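Rewatching Nutholm, season one

I started Nutholm again last month, mainly to see if the first season was as slow as I remembered. It is. The first two episodes are mostly people walking in and out of a ferry office, and the murder that the whole thing hangs on gets one line of dialogue near the end of the second.

I still like it. Gwendolyn Zamora plays the harbor inspector as someone who is tired before the story begins, and she stays tired. There is no speech where she explains her past. She eats lunch standing up. In episode four she reads a letter from her sister, folds it, and goes back to work, and we never hear what it said. I had forgotten that scene and watched it twice.

The weak part is the partner. Nilton Taipe is a good actor, and I liked him a lot in Loltitz, where he played the piano teacher, but the writers gave him nothing to do here except drive and ask questions so that she can answer them. By episode five he has asked "What are we looking for?" in three different buildings. The two of them never seem to have met before the cameras started. People online blamed the casting. I blame the scripts, because they are fine together in season two once he gets a plot of his own.

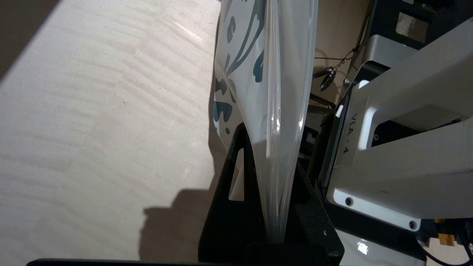 Vol. 2, No. 16

The music is by Flillier, who also did the score for The Gunawan House. I bought the album back then and it's still the thing I put on when I do the dishes. On the show it is mixed too loud. I had the remote in my hand for most of the chase on the pier, turning it down for the music and up again for the talking.

A few people wrote after my last post to ask where the 30 minute cut of the pilot can be found. I don't have it. I saw it once at a festival screening and have not come across it since. It left out the wedding, and I think it was better – the wedding only matters if you already know who the groom is.

I have the last three episodes of the season left. My memory is that the ending is rushed, with the confession and the boat and the brother all in one hour, but I was also half asleep the first time. Season two after that, and then I'd like to go back to Loltitz if I can find the discs. They are in one of the boxes in the hall closet.

Posted Feb 4, 2026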